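Back-button focus

Last edited in February by Ngân Ninh

Back-button focus is a way of setting up a camera so that the autofocus is started by a button on the rear of the body, and the shutter button only takes the picture. On most cameras the default is different: a half press of the shutter button starts both the focus and the light meter, and a full press makes the exposure. The separation of these two actions is a custom setting, and the photographer has to turn it on in the menu.

Origin and names

The function came first to film cameras with autofocus, at the end of the 1980s, and it was kept when the makers changed to digital bodies. The button is usually marked AF-ON. On smaller bodies without such a button, the exposure lock button can often be given the same task. In manuals the method seldom has its own chapter. It is found under headings such as "button assignment" or "custom controls", and for this reason many owners learn about it from other photographers.

Use

With continuous autofocus, the thumb holds the button while the subject is moving. When the thumb is lifted, the focus stays at the last distance. In this way one setting can do the work of both single and continuous autofocus, and the user does not need to change the mode between them. The method is common in sport and bird photography, where a lens of 500 mm or longer is often used and an animal can stop and start again without warning.

It is also used on a tripod. The photographer focuses once, lifts the thumb, and can then make many exposures at the same distance. If the camera or the subject is moved, the focus must be set again.

Disadvantages

The thumb must do more work, and users with small hands may find the button hard to reach on a large body. With thick gloves it can be difficult to feel. A person who borrows the camera will probably press only the shutter button and get pictures out of focus. On some models the image stabilizer starts only with a half press of the shutter button, so it may not be running while the rear button is held alone.

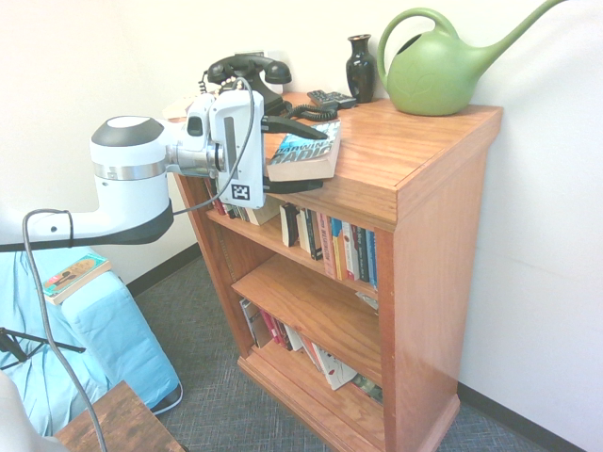
Fitcombe Camera Club, Reference Pages

Learning the method

Most people need some weeks before the movement becomes a habit. Imani Pruitt, who teaches the beginners' course of the club, advises her students to keep the setting for 4 weeks before they decide. In the club survey, 66 members answered a question about their focus setting, and nearly half of them used the rear button for all their work. The others used it only for wildlife, or had tried it and gone back to the default.

Some photographers save both arrangements in the custom positions of the mode dial, if the camera has them. The default can then be chosen quickly when the camera is given to another person.

Related articles
Exposure lock
Focus and recompose
Zone focusing
Choosing a tripod head

Recently edited
Cleaning a sensor at home
Lens hoods
Notes from the Brannigan evening walk

This site uses cookies to remember your reading settings. By continuing to use these pages you accept them.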